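4.3 Installing a pre-release build

Pre-release builds of Birnix Desktop are issued through the Preview channel. They are intended for test machines. A build installed from this channel replaces the stable version and cannot be run beside it.

Before you start

Check that the machine has at least 400 MB of free space on the system drive and that you are signed in with an administrator account. Builds earlier than 300 cannot be updated directly. Install build 314 from the archive page first, then return to this section.

Caution: Settings files written by a preview build cannot be read by the stable version. Export your profile before step 1 (see 4.1, Exporting a profile).

To join the Preview channel

1. Open Settings > Updates > Channel.

2. Select Preview. The licence text for test software appears. Scroll to the end and select Accept.

3. Enter the enrolment key sent to your account address. Keys are valid for 30 days and can be used on one machine only.

4. Select Check now. The newest build is listed with its number and release notes.

5. Select Download and wait for the status line to show Ready. The download can be paused, but the program must stay open — closing it discards the partial file.

6. Select Install and restart. The screen may go blank for a short time while the display component is replaced. Do not switch the machine off.

7. Sign in again. Open Help > About and confirm that the build number matches the one shown in step 4.

Note: If the number has not changed, the old build is still held in the start-up cache. Select Help > Clear cache and restart once more.

Sample library

Preview builds include the Stinavberg picture set, used to test thumbnails and the new zoom control. To load it, go to File > Libraries > Add sample. Double-click any item to open it at full size.

Striped fabric in a zipper bag

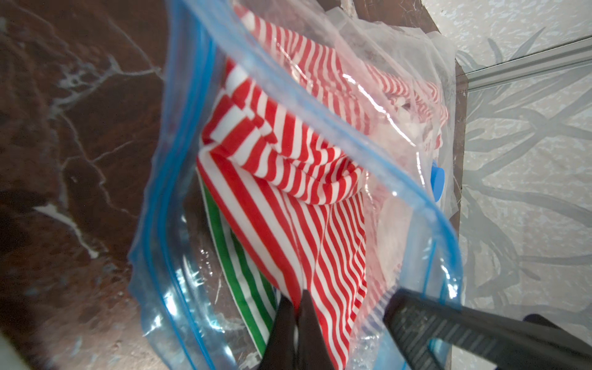 Leaving the Preview channel

1. Open Settings > Updates > Channel and select Stable.

2. Select Remove preview build. Local settings are deleted at this point.

3. Install the current stable version and import the profile you exported earlier.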